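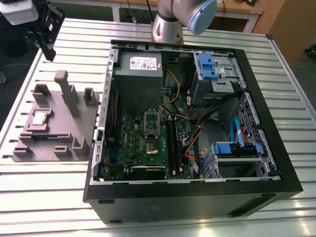
How Do You Shop for a Robot?

Hi, I'm Hala Ghoneim, and I get to make shopping lists for robots! (Best job ever, if you ask me.)

You might think you just pick out a robot arm, pay for it, and go home. I thought so too, the first time. Then my arm arrived and it had no hand! Arms and hands are often sold separately. The hand is called a gripper, and the one we use has black fingers.

So now I start with the job. Say the job is putting the little square chip, called a CPU, into a computer. The CPU does the computer's thinking, and it goes in a spot on the big green board called a socket. Okay, what do we need?

Well, an arm and a gripper. A strong table. A computer to practice on, with its side panel off so the robot can reach in. And a tray with a square pocket to hold the chip, so the robot knows where to find it. Our gray tray came out of a 3D printer, and I love that, because if the shape is wrong you can print another one!

Next I write a price beside everything. On my last list the table was $800, the gripper parts were $465, and the practice computers came to $413. I kept a bit extra for cables too. I always forget cables.

What if the list costs too much? I go back and ask what can wait until December, or what we could borrow or make ourselves.

Now you try. Pick a job you'd like a robot to do, maybe feeding the cat or sorting your socks, and write down everything it would need. Don't forget the hand!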